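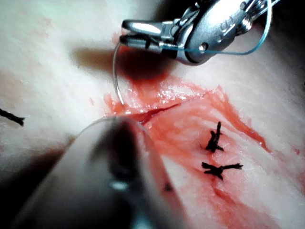
Stitches, Knots and Thread: a Small Gallery

June 28, 2026

I've been putting off this page since May, mostly because I like stitching a lot more than I like typing. But a few of you wrote in after my last post about thread, and Abundio Becerra (hello, Abundio!) has asked me twice now when the next page is going up. So I finally sat down with a big mug of coffee and got typing, and I'm feeling pretty good about it.

If you're new here, I write about suturing – the needle, the thread, the knots, all the fiddly stuff that happens in a space smaller than a playing card. I came to it through sewing, of all things. My grandmother had a tin of Feltine thread that I was never allowed to touch, and I guess I've been making up for it ever since.

A curved needle still gets me every time. You don't push it, you roll it, and the curve does the work for you if you let it. My first month I fought it constantly and made holes you could park a bike in. Then somebody at the Bellard evening class told me to watch the tip and forget about my hands, and that one remark got me further than the whole handbook (892 pages, and I did read them, thank you very much).

On to knots, which is what most of you ask about. I'm a short-tails person. I know some of you like them long so there's something to grab later, and we can go on arguing about that in the comments as long as you like!

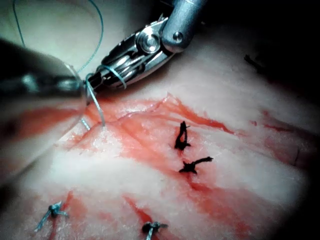

Two black knots near the middle, blue ones down along the bottom. One black knot stands up, the other lies over on its side.

I love how much the color changes things. Black jumps right out at you on a red background, and light blue is easy on the eyes against something pale. When I'm learning a new knot I always reach for black first, so I can see every wrap. I've got a drawer of odd reels from Holst and Bresier, and the black ones are always the first to run out. My last order came to 600 yards all together and I'm already eyeing the bottom of the box.

Then there's braided thread, and I could go on about it all day.
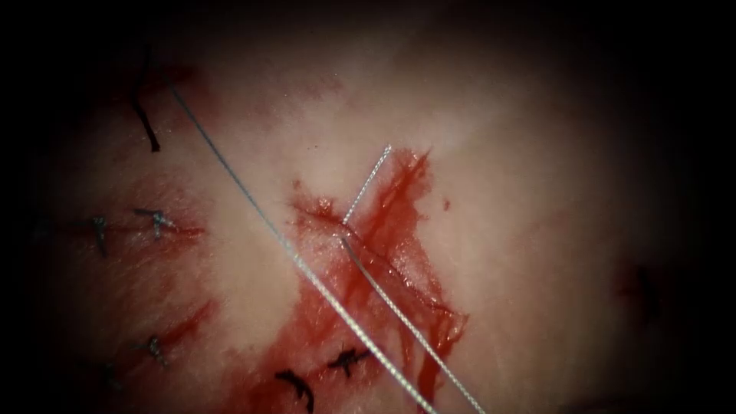
It has a bit of texture to it, so you can feel it going through, and it catches the light along the twist in a way a smooth thread never does. I like to pull it through slowly and stop before I think I need to, then have a look at both edges before tying anything. Pull too hard and everything puckers – ask me how I know.

Next up is a page on needle sizes, if I can find where I put my notes. Send me your own closeups in the meantime, messy ones too. I especially want to see blue thread, and please tell me which knot you used!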